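Household Economics, Unit 4: Why we keep things

Handout to go with the February lecture. Bring it to section, because I'll be asking Sanaa Ouali's group to start us off and they'll want something to point at.

Okay, so last time we got through the budget side of a household: money in, money out, and the bit in between where everybody fights about groceries. This week I want to talk about stuff. Plain old stuff, the kind that piles up in the hall closet. Economists have been weirdly shy about it for a long time (we love a purchase, we love a price, and then the thing goes home with somebody and we lose interest!). But most of an object's life happens after the receipt.

Start with the word "stock." When I say a household has a stock of goods, I mean everything it owns right now that could still be used. A flow is what comes in or goes out over some stretch of time. If you mix these two up on the midterm I will be sad, so please write them on your hand or something. Your mugs are a stock. Buying a mug is a flow. Breaking a mug is a flow too, going the other way.

Now the fun part. Last spring I had students go home and make a list of every item in one kitchen drawer, then mark which ones had been used in the past month. Lahcen Benkirane turned in a drawer with 50 items in it and 17 of them marked. He was embarrassed, and I told him he shouldn't be, my own drawer is a museum. What I care about is the other pile. Why does a sensible person give up space to things that just sit there?
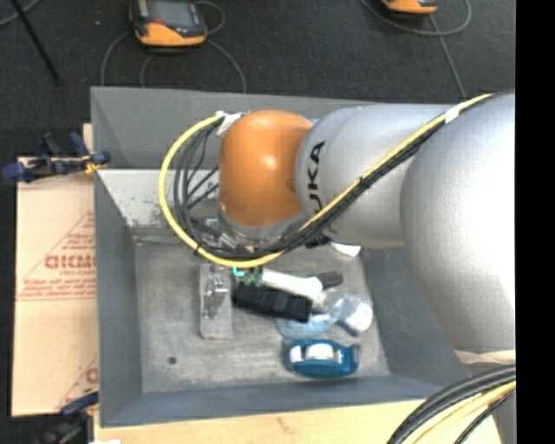

Fig. 1. A small group of household objects in a deep gray bin, with a KUKA arm over it.

The first answer people give is option value. You keep the spare can opener in case the good one dies. The chance is small, but the spare costs you nothing more and a new one costs money and a trip to the store. So you're holding a little insurance policy made of metal. Fine. That works nicely for can openers and flashlights, and it works badly for the fondue set.

For the fondue set we need the second idea, the endowment effect. Once a thing is ours we tend to ask more for it than we'd ever have paid to get it. You'll see this at any yard sale. I used to go to a big one in Merkgate with my friend Emrys Sayce, and he once refused nine dollars for a lamp he had told me, in the car, he would happily throw in a lake. He took it home again! It's still there, as far as I know.

Third, there's the plain cost of deciding. Sorting a closet takes an afternoon, and your afternoon is worth something. If the shelf space is cheap (big house, empty basement) then leaving it all alone may be perfectly good economics. If you rent 2 small rooms, it's a different story, and you'd expect those households to sort more often. Meriem Shawky asked in office hours whether that means clutter is a luxury good. I love this question and I don't have a clean answer. Think about who pays for storage units before you say yes.

One warning about the reading. Jääskeläinen uses "durable" for anything that outlasts a year, while the textbook says three. Use the textbook's version in problem sets and Jääskeläinen's when you write about Jääskeläinen. The chapter is dense in the middle, so go slow there, and skip the appendix unless you like that sort of thing.

For section: pick one object at home that you haven't used in a year. Write half a page on which of the three explanations fits it best, and say what price would get you to part with it. Then ask someone you live with what they would pay for it. Bring both numbers. Hazem Zaki is collecting them at the door, and late ones can go in the box outside my office until 5 p.m.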